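Ponen Apron Notes

README for the apron and tea towel folder, version 2

G'day, and thanks for opening the readme before the folder. I keep a set of notes about aprons. How they tie, how they wash, how they fold, where they end up when someone's in a hurry to get tea on the table. It started as a page taped inside a cupboard door and it grew, and now it has a name (Ponen, after the street I was living on) and a proper folder structure, which my younger self would find hilarious.

What's in here

There are 2081 notes in the main file. Each one is a line or two of plain text about one apron on one occasion: what it's made of, what sort of straps it has, how it was fastened or put away, and anything I thought worth writing down. Some 80 of them are about tea towels that got used as aprons, tucked into a waistband or pegged to a shirt. I went back and forth on whether those belonged and decided they do, because that's what people wear when the proper one is in the wash.

Of the full lot, 1540 have the fastening filled in. The rest say "unknown", usually because I wrote the note after the apron was already back on its hook and I couldn't remember. I haven't guessed. If you want to guess, please do it in your own copy.

How the folder is laid out

notes.csv is the main file, one row per note
words.txt is the list of words I use for fabrics, straps and knots
folding.txt has the folding methods written out longhand
changes.txt is what I changed and when, more or less

The columns in notes.csv

apron: a nickname, so you can follow the same one through the file
fabric: cotton, linen, canvas, satin-look, oilcloth, other
colour: my own eye, so grey covers everything from silver to wet slate
neck: loop, adjustable loop, crossback, none
fastening: bow, half bow, double knot, buckle, button, unknown
where: bench, hook, drawer, back of chair, line
remarks: whatever I felt like saying

About fabric names. I write "satin-look" for anything smooth with a shine on it, whatever the fibre is. I'm no textile person and most of the care labels have been snipped off or washed blank. Same with "canvas", which just means heavy and stiff. If you need fibre content you'll have to look elsewhere, sorry.

The collections

The notes come in three batches, and I've kept the batch name in the first column. Gena is the earliest, all home cooking, lots of cotton and lots of bows. Danatton is the hall kitchen batch, where the aprons are shared and the straps are always in a state. Ejigu is the newest and it's mostly about tying and untying on the bench, along with storage. I was moving house for half of Gena, so the "where" column is a bit of a mess there. A row that says "box" is an apron in a moving box. There are a fair few of those.

On straps, my favourite subject

If you only read one column, read fastening! A long waist strap can go round and tie at the front, and a short one can't, and that one difference decides whether people bother doing it up. I've written "half bow" for the one-loop thing most of us do with floury fingers. It comes undone with one tug and I'm very fond of it. "Double knot" is nearly always a thin strap that somebody got sick of retying, and they're a pain to undo once they've been through the wash and shrunk tight. A fork tine works, gently.

Neck loops get less attention than they should. A plain loop with no adjuster is either too low or strangling you, and the usual fix is a little knot in it at one side. I put that under remarks as "knotted short". Please don't count it as a fastening, I did that in version 1 and it threw the whole column out.

Folding, briefly

The long version is in folding.txt, but my usual way is to lay it face down, bring both sides in to the width of the bib, lay the waist straps up the middle, then fold from the hem. The straps go inside. If you leave them out they'll find every other strap in the drawer and you'll be there until Christmas. Satin-look ones slide apart if you stack them, so I roll those.

Things that are wrong with it

Plenty. Wet aprons and dry aprons aren't told apart. The colour column drifts, and by the Ejigu batch I'd started calling things "pale grey" that I'd have called "silver" back in Gena. There's a run of rows in Danatton where I typed "hook" in the fabric column and I've only fixed the ones I found. And there's hardly any oilcloth, so don't draw any big conclusions about oilcloth.

Using it

Help yourself. Copy it, cut it up, fix my spelling of gingham. If you add rows of your own I'd love it if you kept my words from words.txt so the two lots can sit together, and if you need a new word just add it at the bottom with a short note on what you mean. I tidy the file every January, when it's too hot to bake anyway.

One last bit on how to fill in a row, seeing as I keep getting asked about the bench ones. Use "bench" whenever the apron is lying on a work surface, even if half of it is hanging over the front, and even if there's a sink right next to it. A grey satin-look one spread out on stainless steel, with the neck loop up near the tap and the bottom trailing over the edge, is still a bench row. When somebody's fingers are in the middle of looping a thin strap and you can't tell if it's going on or coming undone, leave fastening as unknown and put "strap in hand" under remarks.
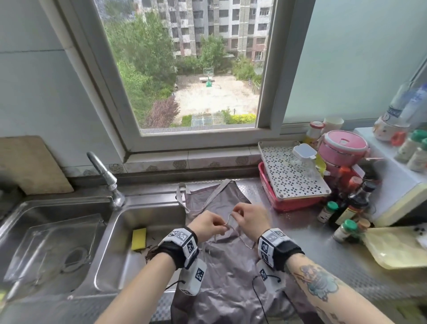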